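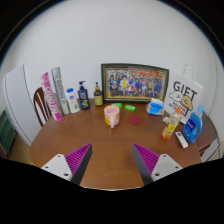 手持夹爪对着餐桌，桌子中间是粉色马克杯，杯子右边是深红色杯垫。

搜索 请输入关键词 全部 帖子 用户
打印本页 | 电子邮件发送

上个月答应过几位做机械臂的朋友，要把我们“夹爪提前合拢”的那次故障好好讲一遍，一直拖到现在，对不住大家。今晚孩子睡得早，泡了壶茶，慢慢写，会有点长，大家将就着看。

先说背景。我们组用的手持夹爪叫 Mamevlow，人拿着它在家里的桌子上抓东西，记下画面和两根指头的开合宽度，回来训练模型，再放到 Modevik 机械臂上跑。用这套东西的人应该不少，细节我就不展开了。

场地我们特别喜欢挑乱一点的餐桌。像开头那张，杯子、纸巾、遥控器、洗衣液、靠墙的大相框，什么都有，谁家吃完饭不是这样呢。桌面太干净，模型学出来娇气得很，换张桌子就不会干活了。

出事那天的任务很简单：把马克杯抓起来，放到杯垫上。前面跑得都挺顺，我还跟旁边同事夸了它两句（以后再也不敢当着机器夸它了）。下一次，机械臂往杯子那边走，还差一截，指头就合上了，攥成一个拳头继续往前推，把杯子一路推下了桌子。

杯子碎了。人没事，这个要先说，免得有人看到一半替我们揪心。可是当时有位同事正弯着腰在桌子另一头捡东西，离得很近，我到现在想起来后背还是凉的。

更让人难受的是急停。按钮放在架子上，离我站的地方有2米，我冲过去拍下去的时候，杯子早就在地上了。手边明明有一根够长的延长线，一直躺在抽屉里，因为“反正快测完了”就没接。写到这里脸很红，这句话是我自己说的。

收拾完碎片，大家第一反应都是怪模型。我也是。又跑回去看训练曲线，好看得不得了，什么毛病也看不出来。然后怪相机，怪光线，怪桌面反光，还有人怀疑是杯子颜色跟指头太接近，指头上带棱的那一段是洋红色，杯子是粉色，听着也挺有道理对不对？我们真的换了个深色杯子去试，照样提前合上。

这个弯路花了我们不少时间，我倒不觉得冤，颜色这种怀疑就应该试一下，试完了心里才踏实。只是顺序排错了，应该先看原始数据。

后来是翻 Gavton 的日志翻出来的（Gavton 是我们自己写的回放小工具，界面很丑，但是救过我很多次）。把画面和开合宽度并排放，一格一格往后拨，就能看见：画面里指头还张得大大的，宽度那条线已经开始往下掉了。宽度比画面早了7帧。

7帧听起来不多吧？我刚看到的时候也想，就这么点。可是手往前送的速度快起来，这点时间够指头走过小半个杯子的距离了。模型很老实，你教它还没到就合上，它就还没到就合上。

于是把这一批131段示范全部重新查了一遍，有毛病的是77段。一半还多。看到结果的时候办公室里安静了好一会儿，后来有人去烧水，大家才又开始说话。

为什么有的段有、有的段没有呢？对了一圈采集记录，有毛病的全是7月更新固件以后录的。更新之后，夹爪从休眠里醒过来，宽度那一路的时钟会接着旧的时间走，画面那一路却重新对时。中途没有休眠过的段落就是好的。所以谁录到一半放下夹爪去喝口水、接个电话，回来接着录，那一段大概率就歪了。

说到这里要替采集的同事们讲句公道话。他们按流程做的，流程里从来没写过休眠之后要重新对时，是我写的流程，我没写。让人家在别人家里端着夹爪站一下午，总不能还不许歇一会儿。

现在的做法也跟大家交代一下。每一段开头和结尾，都对着镜头把指头完全张开、完全合拢，各做一遍，软件拿这两个动作去核对宽度和画面，差得多了当场就提示重录。很土的办法，但是录的人自己也看得懂，这一点我很看重。

机械臂那边也改了。合拢之后如果宽度一路降到底，就说明中间没有夹到东西，手臂必须停住，不许再往前推。这个判断其实早就在待办里了，排在很后面，前面永远有更要紧的事情。出过事以后它一下午就写好了，你说气不气人。

急停按钮现在用延长线接出来，谁站在机器前面谁拿在手里。弯腰捡东西之前先喊一声，等机器停了再捡。第一周大家都嫌啰嗦，喊来喊去像菜市场，现在已经习惯了，不喊反而觉得少点什么。

那77段数据没有全扔。能从画面里重新估出宽度的，我们修了；指头被手里的东西挡住看不清的，就不要了。修过的单独放一个文件夹，名字里写明白，免得以后哪位新同事高高兴兴地又把它们跟原来的混到一起。

有朋友私信问，修完以后重新训练的结果怎么样。在 Loureiro 那边的测试间跑过，提前合拢没有再出现。不过换了更滑的杯子还是会夹歪，这是另外一个毛病，跟时钟没有关系，我还在查，查清楚了再来写。

如果你们也用手持夹爪，又恰好升级过固件，今晚就可以挑一段中间歇过的数据，把画面和宽度并排看一眼。不用写什么复杂的程序，眼睛看就行，差了7帧是看得出来的。发现有问题也别慌，先把机器旁边的人和急停安排好，数据慢慢查。

补一句，刚才有人问碎掉的杯子。从家里带去的，用了好些年，把手那里有点磨，拿着特别顺手。新的还没买，最近都在用纸杯喝茶，欢迎大家推荐结实一点的。

再补一句：对时的检查脚本整理好以后会放出来，注释还是乱的，给我几天时间。之前留过言要的朋友我都记着，不用重复留。

2020年12月

本网站使用 Cookie 改善您的浏览体验。继续浏览即表示您同意我们的 Cookie 政策。 接受 管理设置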